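4.2 Tub handling and the redistribution of small tasks

The handling of empty tubs at the Jasport site had no job title before the arms arrived. It was done by whoever was nearest, which in practice meant whoever had most recently sat down. Workers in our interviews called it "doing blues," and the phrase covered lifting a tub off the rack, looking it over, setting it straight and sending it back to the line. The site owns 2,000 tubs, and the production manual gives them one paragraph.

Management at Akwood, which runs the site, chose this task for the two-armed station supplied by Turkico on the grounds that it was simple. The workers agreed that it was simple. They also supplied us, over several lunch breaks, with a long account of how to do it properly: where to take hold of the rim, when a tub has gone soft at the corners, how to tell by the sound that one has been set down crooked. None of this had been written down, and little of it was passed on to the installers, who had not asked.

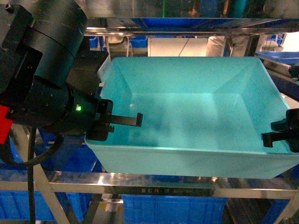

Figure 3. An empty tub on the steel rack, with a gripper at either side. Blue crates are kept on the level below.

The station did not remove the work so much as cut it into pieces of a different shape. Lifting went to the arms. Looking over stayed with people, but now took place at a distance and on a schedule set by the station. A new piece appeared as well, known on the floor as "minding," which consists of standing near the rack in case something needs doing. Minding is not in the staffing plan. When we asked a shift lead how many hours went to it, we were told none, by a person who was minding at the time.

We follow Chaturvedi in treating this kind of attendance as work, whatever the timesheet says. In Chaturvedi's terms, the attendant lends the machine a tolerance it does not have, and is then recorded as idle. Our field notes bear this out in dull detail. Tubs were nudged square before the arms reached for them. Crates were slid a hand's width along the floor. One worker had taken to wiping the rims at the start of each shift, a habit she described as "manners."

Grip was the subject on which people had the most to say. A person lifting a tub takes the rim with the fingers and lets the wall rest against the palm, and will shift the hold halfway through without noticing. The arms commit to a spot.
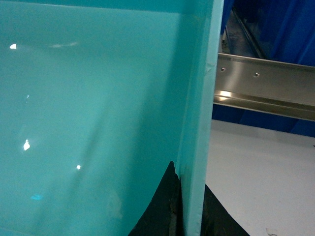
Several workers found this commitment irritating to watch, in the way it is irritating to watch someone else parallel park. Others came to admire it. Two of the longest-serving packers told us, separately, that they had changed their own grip after a month beside the station, and now took the rim closer to the corner. Neither wished this to be reported to management, and the site has been given another name here in part for that reason.

What changed most was the standing of the task. Doing blues had been a chore with one real benefit, namely that it got a person away from the line for a few minutes and nobody could object. With the lifting gone, so was the excuse. By October 2022, when our second round of visits ended, workers on 3 of the site's lines had asked for a short break to be put on the schedule in its place. Akwood's reply was that no break had been taken away - a position that is correct on paper, and was received on the floor with a good deal of laughter. The request was still open when we left, and we return to it in Section 5.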